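Zemodden Cricket Bowling Machine
Set-Up Guide, Section 3: Positioning and First Delivery
Revised Aug 27, 2021

3.1 Before you start

Complete Section 2 (Unpacking and Tripod Assembly) first. The head must be locked to the tripod and the battery must be fully charged. A battery stored since the end of last season may show a full charge on the indicator and still drop under load. If so, charge it overnight and test again.

Use dimpled machine balls only. Leather balls wear the wheels unevenly and void the wheel warranty.

CAUTION: Keep the main switch at OFF until step 8. The wheels continue to turn for several seconds after power is removed.

3.2 Positioning the machine

1. Place the tripod in line with middle stump at the bowler's end. The front leg points toward the batter.

2. Measure from the release point to the batting crease. The recommended distance is 20 yards. Shorter distances reduce the batter's reaction time and are not covered by the speed table in Section 6.

3. Open the legs until the spreader bar clicks. On artificial turf, fit the rubber feet. On grass, fit the spikes and press each one in by foot.

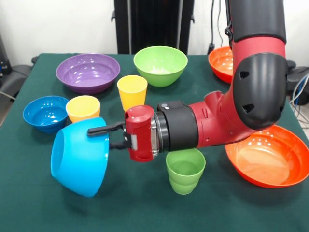 4. Check the bubble level on top of the head. If the bubble sits outside the ring, adjust one leg at a time, starting with the rear pair. A machine that leans to one side will send a straight ball down the leg side at higher speeds, and this is often mistaken for a swing setting error.

Note: On soft ground, check the level again after the first few minutes of use. The rear legs tend to sink.

5. Tie the power cable to the rear leg with the strap supplied. Run the cable behind the machine, outside the net where possible.

3.3 Aligning the head

6. Loosen the side clamp and sight along the top groove to the base of middle stump. Tighten the clamp by hand. Do not use a wrench.

7. Set the tilt lever to notch 4. This gives a good length for most adult batters at medium speed. Lower notches pitch the ball fuller on this model – the reverse of the older Flokine head, so users changing over should mark the lever.

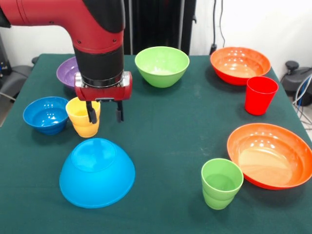

One club wrote to us that notch 4 pitched too short on its indoor mats, and that moving down a single notch cured it without any change in speed. We agree with this for hard indoor surfaces. Make the change only after step 9, once the landing point is known.

3.4 First delivery

8. Turn both speed dials to their lowest setting, stand behind the machine, and move the main switch to ON. Let the wheels run until the pitch of the motor is steady.

9. With no one at the batting end, feed one ball and watch where it lands. Feed more at the same setting before adjusting anything. The first ball through cold wheels usually drops short.

10. Raise both dials together to the speed required. The upper limit is 85 mph. Unequal dial settings produce swing and are described in Section 4.
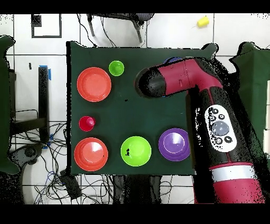 11. Call the batter in. Hold the ball up so the batter can see it before each feed, then lower it to the chute in one smooth movement.

CAUTION: The batter must wear a helmet with a grille at every speed setting. The operator must stay behind the guard plate.

3.5 Using the automatic feeder

The feeder is optional and holds 32 balls. Fit it only after the machine has been aligned by hand feeding, as its weight can shift the head. Push the feeder down until both side hooks engage, then recheck the bubble level.
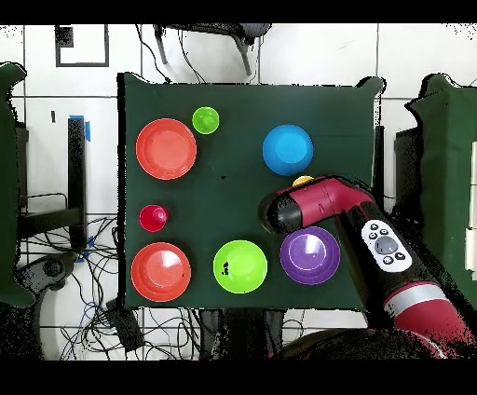

Load dry balls only. Damp balls slip on the wheels and come out slow and high. If a ball jams, switch off, wait for the wheels to stop, and clear the chute from above. Never reach in from the front.

The feeder's warning light flashes before each ball. If it stays lit without flashing, the hopper is empty or the sensor window is dirty. Wipe the window with a soft cloth – no cleaning fluid.

For storage between January and the start of the outdoor season, see Section 8.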